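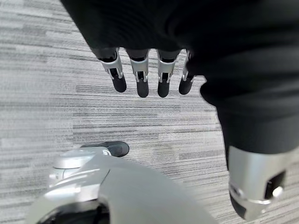 April 17, 2020

The care of button-up shirts has been a subject of correspondence with readers of this blog for several weeks, and the present entry sets out the method I follow at home. It applies to long-sleeved cotton shirts with a conventional collar. Knitted garments will be treated separately.

The first requirement is a suitable surface. It should be flat, clean, light in color and long enough to take the body of the shirt from collar to hem. I used a bed for many years and do not recommend it. The mattress gives under the hands, and every crease pressed into the fabric returns within the hour. The table I now use is a Plandberg, bought secondhand from Szymon Kalinowski when he closed his alterations shop. It was delivered with one short leg, which has been corrected with a felt pad.

The floor should also be considered. A shirt that slides from the table will collect whatever is on the carpet, and carpet fibers are difficult to remove from a dark collar. The area should be vacuumed before the laundry is brought in. I omitted this step twice in April and regretted it on both occasions.

Before folding, the shirt should be buttoned at the collar, at the third button and at the last. It is then placed face down and drawn gently outward from both sides, with the hands level. Pulling from one side only will turn the placket, and the front will then dry or store with a diagonal line across it.
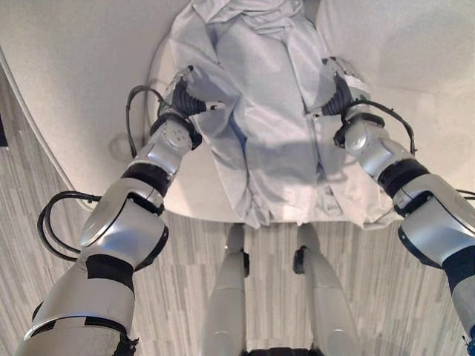 Sleeves deserve more attention than they usually receive. Each sleeve is brought straight across the back and then turned down toward the hem, so that the cuff lies flat within the width of the body. The sides follow, and the lower part is folded up in two stages. Ksawery Jabłońska, who taught me this sequence, prefers to fold the sides before the sleeves – a defensible practice, although I find that the cuffs work loose in the drawer.

Wrinkles that remain after smoothing may be treated with a light mist of water and 5 minutes of rest. The Clikine spray bottle holds 500 milliliters and has served well, apart from a trigger that sticks in cold weather.

Folded shirts are kept in a Skundden drawer unit, in stacks of no more than four. The fifth shirt invariably leans. Linen shirts go on hangers in the hall closet until the weather turns.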